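Waffle cloth

Waffle cloth, also called honeycomb cloth, is a woven fabric with a raised grid of small squares. Longer floats of yarn form the ridges around each square and leave the centre sunken. Cotton is the most common fibre, though linen and blends are also used.

Uses

The fabric is made into towels, bathrobes, dishcloths and table coverings. Pale colours are usual for the table, often white with a second colour such as pink or grey. It tends to shrink in the first wash, and the squares become deeper as it does. Crumbs from snack foods lodge in the hollows, so a table covering is generally shaken outdoors before laundering.
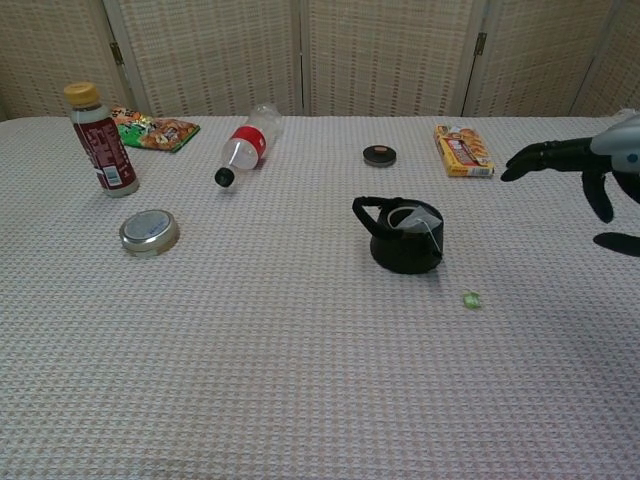

Ironing flattens the ridges, although most of the texture returns after washing. Fabric softener reduces absorbency and is best avoided on towels and dishcloths.

See also: Huckaback, Piqué, Terry cloth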